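4.3 Connecting a Station to the Skollus Fire Weather Network

Follow this section after the mast is anchored and the Clindura base unit has power. One person can complete the work in 40 minutes.

Caution: Do not enter a site under an evacuation order to finish an installation. Unregistered stations can be added later.

1. Open the base unit and set the mode switch to SETUP. The status light blinks amber.
2. Enter the site code from the packing slip. Codes for the Salem district begin with 183.
3. Enter the elevation in feet. The Stustport ridge station, for example, is entered as 2190, without the comma.
4. Set the reporting interval. The default is 13 minutes. Use a shorter interval only on line power.
5. Set the wind alarm to 40 mph unless the district has supplied another value.
6. Turn the mode switch to RUN and close the cover. The light turns green when the first report is accepted.

Note: If the light stays amber for more than two intervals, check the antenna lead and repeat step 2.

Note: Alarms go to the district duty desk. They do not replace official warnings, and residents should not be given the station feed as an evacuation notice.

Record the site code and alarm value on the card inside the cover. Send changes to Taha Hajji, network support.
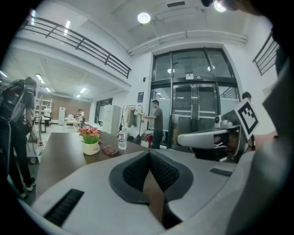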